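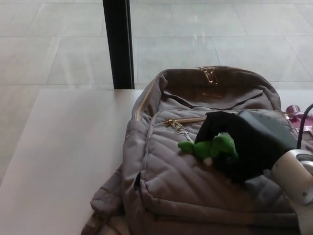

Gunhild Vestergaard wrote to us after her flight home was canceled that the seat had mattered less to her than knowing which desk was open and what paper she had to show at it. She had the Trunex Return Kit with her and used the card section first. Most of the changes in the current edition follow from her letter.

Trunex Return Kit, second edition

The Return Kit is a printed and phone-based travel pack for people living, studying or working abroad who may have to go home at short notice on a flight arranged by their government or employer. It holds your documents in the order they are normally asked for, keeps your registration details in one place, and gives you a form to fill in for the days after arrival.

It does not book seats. Places on arranged flights are given out by embassies, consulates and airlines under their own rules, and owning the kit has no effect on them.

What is in the pack

Document wallet with 6 labeled pockets: passport, residence permit, registration receipt, health papers, ticket or boarding list confirmation, local address after arrival
Contact cards, blank, for embassy, consulate, airline and family
Health declaration worksheet
Quarantine address form, two copies
Medication list, to be signed by a doctor or pharmacist
Luggage tags, two
Access code for the Clesow phone app

The wallet closes with a zipper and folds flat. It takes a standard passport in its cover. Pages larger than letter size have to be folded once.

The Clesow app

Clesow stores scans of the same papers on your phone and opens without a connection. The code in the pack is good for one person and does not expire. You can add children under your own code. Scans stay on the phone unless you send them yourself, so if you lose the phone and have made no copy, we can't restore them.

The app does not show live flight information. We took that page out of the first edition. Lists changed several times a day and the page was often behind the consulates' own notices.

Changes from the first edition

Contact cards moved to the front of the wallet
Registration receipt now has its own pocket
Quarantine form supplied in two copies, one to hand over and one to keep
Larger type on the medication list
Live flight page removed from the app

Danuta Żak edited the text and checked the forms. They are in English, with space beside each line to write the same thing in a second language. Translated inserts can be ordered separately. They are sold as single sheets and are not included in the pack.

Group orders

Universities and employers can order under the Dumlao group plan, which starts at 7 packs. One person acts as coordinator and receives a blank passenger list, a set of spare contact cards and a sheet for room or bus assignments after landing. We shipped 3,279 packs of the first edition, and 900 of those went to group buyers.

Group packs can be printed with the name of the school or company on the inside cover. Allow extra time for printing. Printed packs can't be returned.

Delivery

Orders are packed at our Tarnumetti warehouse. Orders for the second edition open on 22nd November. Single packs go by regular mail and groups by courier. We can't deliver to airport hotels or quarantine housing. If you have already been given a travel date, order the app code alone, and it will be sent by email.

Returns

Unopened packs can be sent back for a full refund. Once the app code has been uncovered we refund the wallet only. First edition owners can get the new forms free of charge by sending us their order number.

Order code: RK2 single, RK2-G group, RK2-A app code only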